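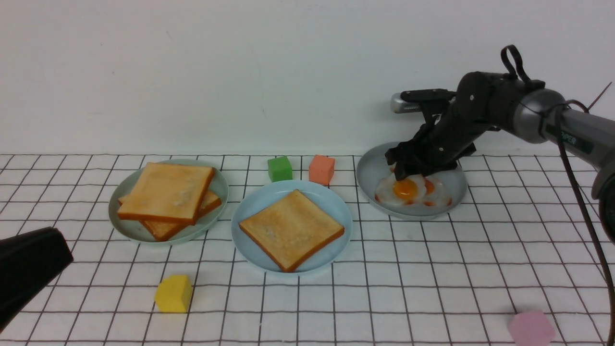 4.2 Completeness of handover entries

The written handover is the main way in which one shift in a custody suite tells the next about the people being held. In Gavthorpe the entry is typed into the Urnis log by the outgoing custody officer and signed by the incoming one. Local guidance asks for the time of the last check, any medical need, any request made by the detained person and any action still to be done. It does not say how much detail is enough, and officers told us they had never been shown a model entry.

We read 2,791 entries made over 12 months in six suites. Each was scored by two coders working apart. An entry was treated as complete if a reader with no other source could say what had been done and what was left to do. Where the coders disagreed, the entry was read again by both and discussed. Entries made during a transfer between suites were left out, as they follow a separate form and are dealt with in Section 5.

Time of last check was the item most often present. The log will not close without it, and this alone probably explains the result. Requests made by the detained person were recorded least often, and when they did appear they were commonly reduced to a single word such as "solicitor" or "phone". In these cases the incoming officer could not tell whether the request had been met, refused or put off until morning.
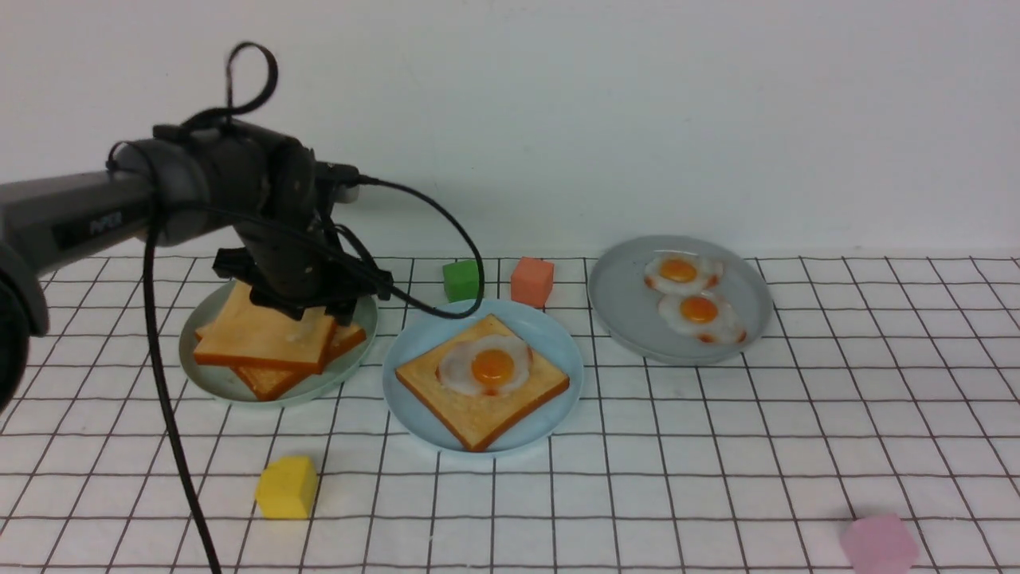 Figure 2. Gripper above a stack of toast slices on the left plate; gridded tabletop.

Outstanding actions were handled differently from suite to suite. In two of the suites they were placed at the top of the entry, under a heading the sergeants had agreed among themselves. Elsewhere they came wherever the writer happened to put them, often after a long account of the arrest that the incoming officer could already read in the main record. Entries copied forward from the previous shift were a further problem. A phrase such as "awaiting nurse" could be carried through three handovers with no sign of whether the nurse had been called again in between.

Several officers put the copying down to the software. Urnis opens a new entry with the old text already in place, and at six in the morning it is easier to leave it there. The older Zumeck log opened blank, and some longer-serving staff thought entries had been shorter but more accurate under it. We had no access to the Zumeck records and cannot test this. 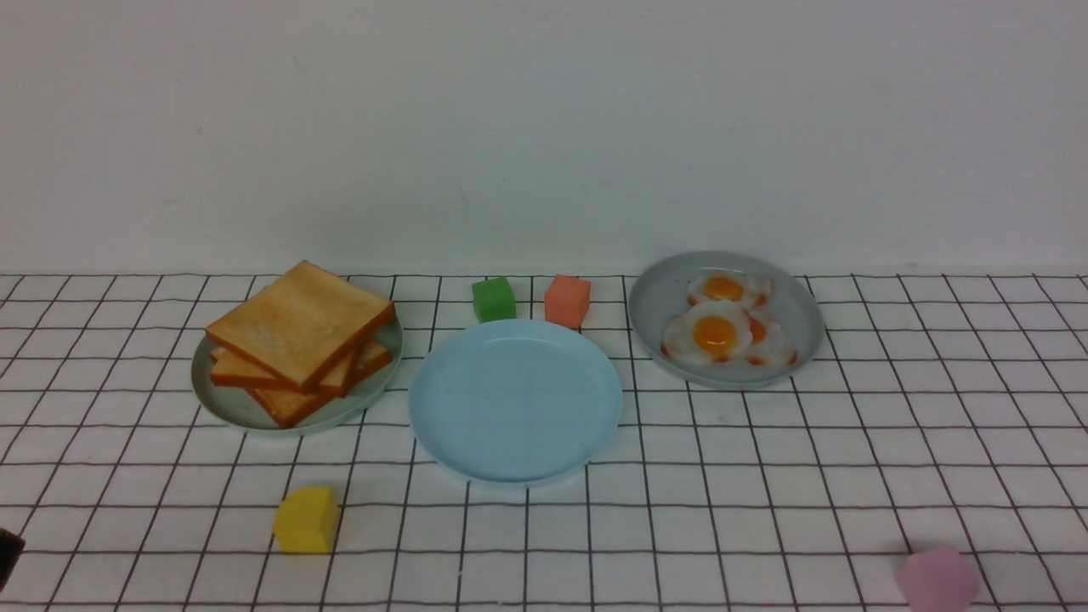

Gilmar Rezende took the view that the coding was too strict, and that a handover is never read alone. The two officers usually speak, he wrote in reply to our draft, and the entry is there to remind them of what was said. A thin entry may follow a very good conversation. He also pointed out that a complaint or inquest will still turn on the written log, whatever was said at the desk.

We accept the first point and did not observe spoken handovers. The scores should be read as a measure of the record only.
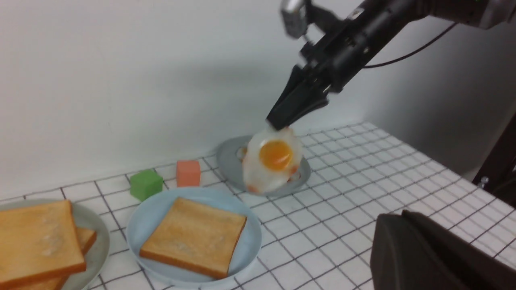 The hardest entries to score were those that gave a state of affairs without its direction. "Detainee at cell door, calm" was typical. It is accurate for one moment and gives no help with the next. The same difficulty would arise in writing a line about a black gripper closed on the upper edge of a toy fried egg, just above a small grey dish: the line could be correct in each detail and a reader would still not know if the egg was being picked up or put down. Both coders marked entries of this kind as incomplete unless a further action was named. Under the looser rule proposed by Thampi they would have passed, and we report the results under both rules in the appendix.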